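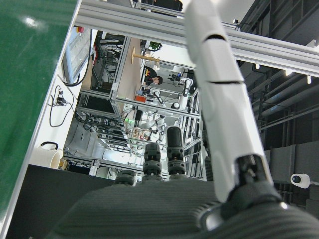
Skendesum Open Day: Gallery

The Skendesum laboratory opened its doors to the public in May for an afternoon of tours, short talks and demonstrations. Guests were received at the main entrance from one o'clock and were taken through the building in groups of 17. The program was prepared by the laboratory together with its partner Kekamer, which supports the study of automated sorting under the Mirkuvano project.

The open day is intended for residents of the district, for students who are considering technical careers, and for companies that wish to learn how research on handling and sorting is carried out. A total of 724 guests registered at the front desk. The laboratory thanks all of them for their interest and for their patience on the stairs during the busiest part of the afternoon.

A selection of pictures from the laboratory follows, with notes on the stations and the program. Visitors who asked for the slides from the opening talk will find the request form at the information desk or may write to the visitor office.

Station Two: Conveyor and Bins

The sorting station attracted the longest line of the day. The station is built around a belt conveyor, with a light blue bin and a pink bin on the table behind it. Under the Mirkuvano project, the station is used to study how a two-armed robot can take items from a belt and place them in the correct bin. The work has been under way for two years, and the present table is the third version to be built.

Staff explained the purpose of the station at the start of each tour. A task that a person learns in a few minutes must be broken down for a machine into many small decisions: where the item is, how it is turned, which arm should reach for it, and when to let go. The project team has so far recorded around 3000 attempts at the sorting task, including those that did not succeed. Unsuccessful attempts are kept and reviewed together with the rest, and guests were told how these records are used when the control software is revised.
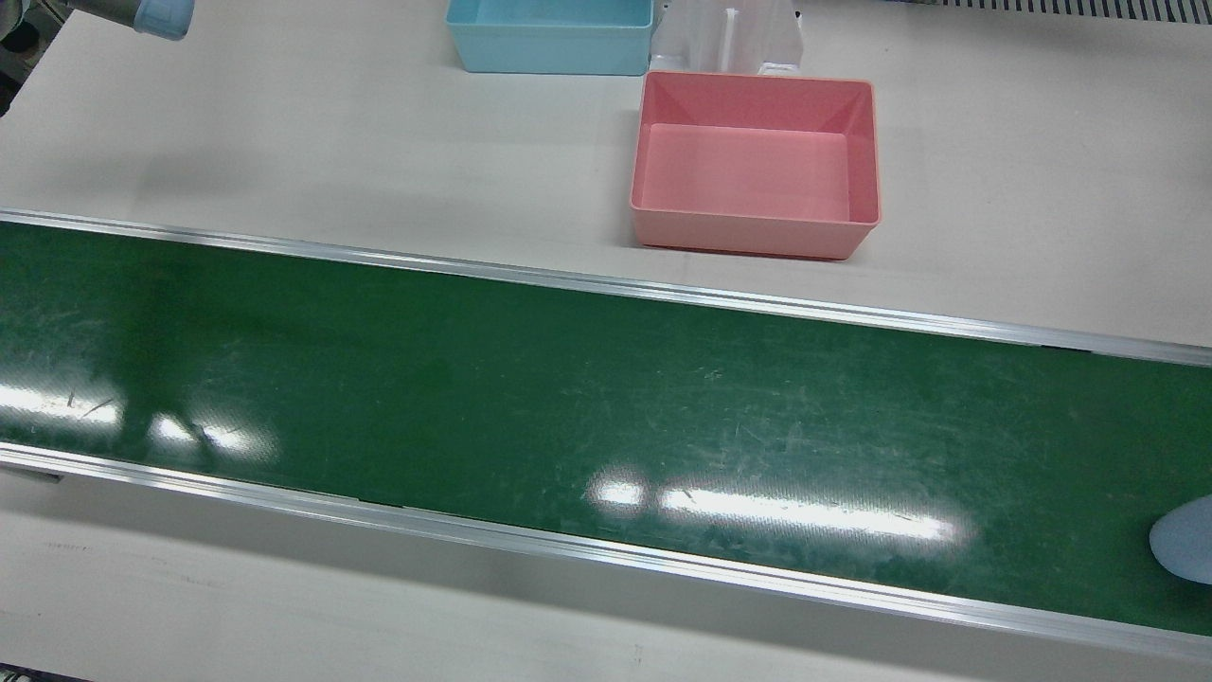

Pentti Harju wrote in the guest book that he had expected the talk to be about speed, and that he was pleased to hear so much time given to mistakes. He asked whether the same approach could be used for returned goods, where no two packages are alike, and whether the laboratory would consider a separate session for people who work in warehouses.

The laboratory has noted the suggestion. Returned goods are outside the present scope of Mirkuvano, but mixed items of different shapes and weights are planned for the next stage. A session for warehouse staff is being discussed with Kekamer, and details will be posted on the visitor page when a time has been agreed.

Questions From the Floor

Each tour ended with ten minutes for questions. Many guests asked about safety. The staff member leading the tour described the rules that apply in the laboratory: no person may reach into a station during operation, every operator must complete the internal training course, and a station may be restarted only by the person responsible for it. Younger guests were more interested in the hands, and in particular in why a robot should have fingers at all.

Onni Saarinen answered this question in his talk, "Hands for Everyday Objects," which was given twice because the first sitting was full. Most of the things people use at home and at work were made to be held in a human hand. A simple two-sided gripper is strong and reliable, and it remains the better choice for many jobs. A hand with several fingers offers more ways to hold an object, but it is harder to control and requires more maintenance.

The talk also dealt with cost and wear. Parts of a hand that bend many times an hour must be inspected often, and the laboratory keeps a written log for each hand in service. An inspection is carried out after every 2000 grasps, or sooner if the operator reports a change in movement. 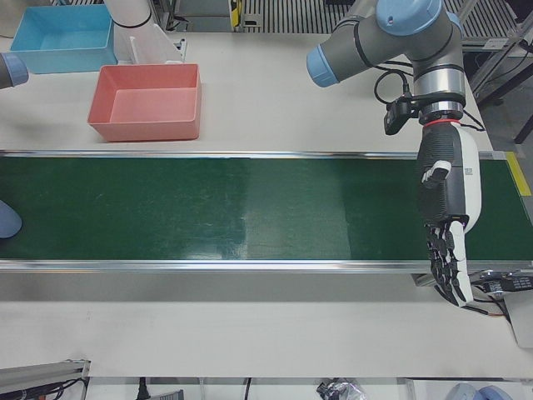
The same log is used to plan the ordering of spare parts and to decide when a hand should be taken out of service for a full overhaul. Several guests from local workshops asked to see the form, and a blank copy has been made available through the visitor office.

Student Corner

Students were invited to try Ursu, the training program used by new operators during their first weeks. Ursu runs on an ordinary computer and allows the user to plan a simple pick-and-place task step by step. Instructors were present throughout the afternoon, and exercise sheets could be taken home. Schools that wish to use the sheets in class may copy them freely, provided that the name of the laboratory remains on each page.

Visiting Skendesum

Group visits outside the open day can be arranged for schools, associations and companies. Requests should state the size of the group, the preferred month and any needs regarding access to the building. Visits begin at nine in the morning or at two in the afternoon and last 90 minutes. Children under 12 must be accompanied by an adult.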